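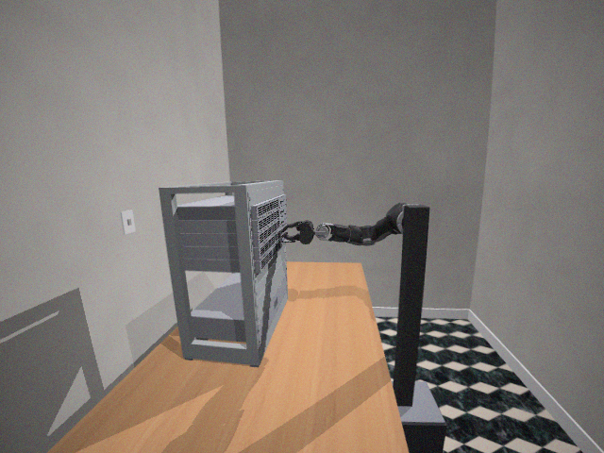
Danzer moves its spring furniture sale to the phone and the parking lot

Mar 22, 2020

KUMENT – People who have been waiting since January for the big spring sale at Danzer, the used furniture warehouse on Hara Street, will still get their chance at a desk or a set of shelves this year, though they will have to do their shopping by telephone and pick everything up outside.

The warehouse closed its doors to walk-in customers on Wednesday evening, along with most of the other stores on that side of the river. For a day or two it looked as if the sale would simply be dropped from the calendar, which would have been the first time that had happened since the business moved into the old Tristarier shoe factory. Instead the staff spent the end of the week writing up the whole stock by hand, piece by piece, and the finished list runs to 946 items. It went up on the store's website on Saturday morning, and paper copies are in a box by the front gate for anyone who would sooner read it at the kitchen table with a pencil and a cup of coffee.

It is quite a list, too, and a pleasant thing to wander through even if you have no room left at home for so much as a footstool. There are oak bookcases from the branch library that shut last fall, long worktables, stacking chairs, filing cabinets, metal storage racks, a church pew in two pieces (both pieces are included, the list is careful to say), and four pages given over entirely to lamps. Most of it came from offices and schools in and near Kument, and a good part of the rest was dropped off by families clearing out a parent's house over the winter.

What people want right now, though, is desks. The store had 111 of them when the week began and had sold 80 by closing time on Friday, nearly all to customers who had just been told to work from home and had discovered what a dining chair does to your back by the third afternoon. Small desks went first, then the folding tables, and by Friday people were asking about sewing machine tables and old school desks with the inkwell still in the corner. The larger office desks have been slower to move, as they always are, and the store has marked those down by a third for anybody with a wide enough doorway.

Shelving is holding up better. The staff suggest that customers who miss out on a desk take a look at the worktables, many of which are the right height for typing and a good deal sturdier than something that comes flat in a box. A plain open rack next to one will hold a printer and several boxes of paper, and it can go down to the basement when ordinary life picks up again. They ask that you measure first, please, and then measure once more, and don't forget the turn at the top of the stairs.

To order, call the warehouse between 9 a.m. and 4 p.m. and give the number printed beside the item. Payment is by card over the phone. You will be given a pickup time, and your furniture will be waiting in the Hara Street lot with your last name taped to it. Staff will stand well back while you load, so larger pieces call for a second person from your own household and a blanket or two to save the paint on the car. Delivery is available inside the town limits on Tuesdays and Thursdays, as far as the front step or the garage, for a flat fee of $15. Older customers who live alone can have the fee waived by asking when they call.

Returns will be accepted for 14 days after the warehouse reopens, whenever that may be.

Donations are on hold for now. The back dock is full, and the store asks very kindly that people not leave sofas by the fence, where the rain gets at them. Anyone with office furniture to give away is welcome to call and be put on a list for later in the year.

As in other years, part of the money from the sale goes to the Kument winter heating fund. Last spring's sale brought in $1377 for the fund, and the store says the share will stay the same this time, phone orders included.

The sale opens Monday at 9 a.m. and runs until the list is used up. Sold items will be crossed off the website each evening. The paper copies at the gate will not be updated.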